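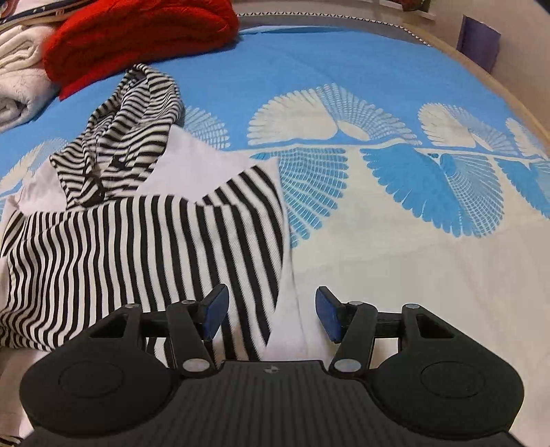
Imprimer
Envoyer par e-mail

Collecte de textiles : Dodier étend le ramassage à toute la commune

La collecte à domicile des vêtements et du linge de maison, testée depuis le printemps dans le quartier de Bollport, sera proposée à l'ensemble des habitants de Dodier à partir de septembre. Le conseil municipal a adopté la mesure à l'unanimité moins deux abstentions.

Jusqu'ici, les habitants devaient porter leurs sacs dans l'un des 12 conteneurs installés sur la commune. Plusieurs débordaient régulièrement, en particulier celui du parking de la piscine, où des dépôts au sol ont été signalés à de nombreuses reprises. Pendant l'essai, 122 foyers de Bollport se sont inscrits au ramassage et ont remis 1 684 kilos de textiles à l'entreprise Fetar, chargée de la tournée et du tri.

Selon la mairie, la plus grande partie des pièces reçues était encore portable. Elle est partie vers la boutique solidaire de la rue Donnelly, qui l'a revendue à petit prix. Le reste a été orienté vers la fabrication de chiffons d'essuyage et d'isolant. Une petite quantité, trop souillée ou humide, a dû être jetée.

Le principe ne change pas avec l'extension. L'inscription est gratuite et se fait à l'accueil de la mairie ou par téléphone. Chaque foyer inscrit reçoit des sacs translucides de 50 litres, à sortir devant la porte avant 8 heures le jour du passage. Fetar passera une fois par mois dans chaque secteur, et le calendrier sera distribué avec le bulletin municipal de rentrée.

Sont acceptés les vêtements, les draps, les couvertures, les rideaux, les nappes et les serviettes, même usés ou troués, à condition d'être propres et secs. Les chaussures doivent être attachées par paire. Les oreillers, les couettes, les matelas et les chutes de moquette restent à déposer à la déchetterie. Les sacs-poubelle noirs ne seront pas ramassés : pendant l'essai, des ordures ménagères y avaient été retrouvées, et une partie du chargement avait été perdue.

La commune versera à Fetar une participation annuelle de 18 centimes par habitant. L'opposition, qui s'est abstenue, aurait préféré un appel d'offres ouvert aux structures d'insertion du canton. La majorité a répondu que le contrat ne portait que sur un an et qu'une mise en concurrence pourrait être organisée avant son renouvellement.

Les conteneurs resteront en place pendant les premiers mois. Ceux qui se trouvent devant l'école et près du stade, moins utilisés, pourraient ensuite être retirés – la décision sera prise au vu des quantités recueillies. Celui de la piscine sera vidé deux fois par semaine dès l'été.

La boutique de la rue Donnelly cherche par ailleurs des cintres et des portants. Ils peuvent être déposés directement sur place, aux heures d'ouverture.

Imprimer cet article | Envoyer à un ami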